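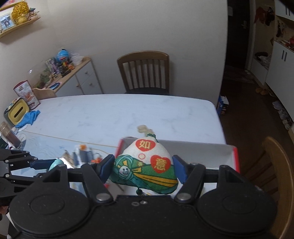
5. Recording grasp examples with the hand-held gripper

Read this section before you record anything you plan to keep. The sales sheet for the Talloline kit says you can be collecting useful examples ten minutes after opening the case. You can be collecting files in ten minutes. Whether they are useful depends on the steps below, and the software will not tell you.

These instructions assume that you have finished section 4 (pairing and finger calibration) and that Urkley Recorder is open on the laptop.

5.1 Choosing the object and the place

1. Pick one object and one task. "Pick up the plush toy and put it in the box" is a task. "Tidy the table" is a dozen tasks, and the labels will be a mess.

2. Work in a real room if the robot is going to work in one. A dining table with a patterned top, chairs behind it and a crowded cabinet against the wall is fine. A bare bench gives cleaner video and a model that has only ever seen a bare bench.

3. Leave the clutter, but move anything that can spill or break out of reach of the fingers.

4. Check the light. If the preview in Recorder flickers, switch off the nearest dimmable lamp and look again.

Note: Soft toys are a popular first object, and we have mixed feelings about that. A stuffed toy squeezed between two pads forgives nearly everything. You can come in crooked, close too hard and still lift it. The model learns that crooked and too hard is fine. Use soft objects to practice your own hands, then record a rigid object before you decide the setup works.

5.2 Recording one example

1. Hold the gripper level, fingers open, with the object in view. Keep still until the status light is steady.

2. Press the record button once. Do not press it again if you hear nothing; the beep is quiet. Look at the counter in Recorder.

3. Move in at the speed you would want the robot to move. People rush this part, and the robot will rush it too.

4. Bring both pads to the object at the same time. If one touches first, the object slides, and the example shows a push followed by a grasp. That may be what you want. Usually it isn't.

5. Close until the object is held, then stop closing. On plush and foam you will see the surface fold in at the pads before you feel much in the handle.

6. Lift, carry, lower, open. Pull straight back until the fingers are clear.

7. Press the button to stop. Mark the example Keep or Discard right away. Marks made at the end of the afternoon are guesses.

Caution: Keep your free hand away from the finger linkage. The joints close faster than the pads appear to move.

Caution: Tags, tassels, cords and beads on an object can get caught in the linkage. Open the fingers fully and pull the loop out by hand. Do not shake the gripper.

5.3 Recording with two grippers

1. Pair the second unit before you start the session. Recorder will let you add it partway through, but the clocks will not match, and the Align button does not fix this in every case.

2. Decide what the other gripper is doing. If it has no part in the task, put it down out of view. If it stays in view without a job, the model may learn to wait for it.

3. Change sides now and then. A session where the left hand always goes to the same spot teaches the spot.

5.4 How many examples do you need?

The Talloline sheet says 200. We have not been able to match that. In our trials with one soft object, one table and one box, 200 kept examples gave a demo that ran well as long as the box stayed put. When we moved the box, it reached for the old place. After 2,000 examples, with the object and box moved between every attempt, it did better. We still would not leave it alone in a room.

If you are short of time, collect 110 varied examples before you collect 200 similar ones. Changing these things counts as variety:

- where the object starts, and which way it faces
- where the container stands
- what else is on the table
- the height and angle you come in from
- the room

Recording the same motion again with more confidence does not count.

5.5 Failed attempts

Recorder hides discarded examples by default, and the Dimitrov training script skips them. Think about whether you agree with that. A drop followed by a clean second try can be worth keeping, provided you leave the whole thing in one recording and tag it Recovery. A drop where you stopped and swore is worth nothing. Discard it.

Do not trim a failure so that it looks like a success. The timing will be wrong at the cut.

5.6 Checking the session

1. Open the session and play 10 examples picked from the whole list. The first 10 are always your most careful.

2. Watch the finger trace under the video. It should close when the pads close. If it lags, repeat calibration and record the session again.

3. Ignore the Quality Score. It measures sharpness and dropped data, and it knows nothing about grasping. We have seen high scores on sessions where the object was never picked up.

4. Before you upload to Skudell, look at the background. Framed photos, mail and medicine labels all go along with the rest. The Blur option catches faces fairly well and printed text badly.

5. Export, and keep the original files until a trained model has run on the robot.

Note: If Skudell reports "Session accepted," the files arrived. It means nothing more than that.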